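Skakum is bringing back its pocket lighter, and I may have yelled a little

Mar 2, 2024

If you've read my pages before, you know about the drawer. It used to be a drawer, anyway, and now it's most of a dresser: 95 pocket lighters, a heap of old keychains, and a tin of matchbooks my aunt picked up on her travels. So when Chiyo Okabe wrote to tell me that Skakum is putting its old flip-top back on sale in April, I read the email standing up in the kitchen and let my toast burn.

Chiyo runs the little repair counter at Sekiguchi, the pen and lighter shop where I bought my very first one (brass, dented, still my favorite). She's had a sample of the new model for 11 days now and says the hinge feels a touch stiffer than the old one, which I don't mind at all. Mine have all gone floppy!

It comes in three finishes: plain brass, brushed steel, and a black one they're calling Nokudar. I'm told the black wears down to the metal at the corners after a while, and I think I'll like it better that way. 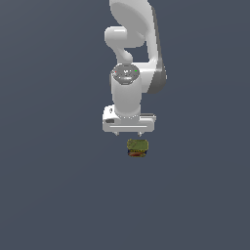
Will the old inserts fit the new case?
Chiyo tried two of hers and both slid right in, though the early ones with the square chimney are a bit too wide.

The flint wheel is the same part as before, so if you've got a bag of spares in the closet, hang on to them. Wicks are the same too. The box is new, and I'm sorry to say it's cardboard, without the felt lining I used to love.

Nanami Sakai, who puts together the Plollero swap meet every spring, is saving a table for anyone who wants to bring an old Skakum and put it next to the new one. Sellers can take up to 3 feet of table each, and you don't have to sell anything to sit down. I'll be there with the brass one and probably too many others. Sekiguchi is already taking names for the first batch, and mine's on the list for the black.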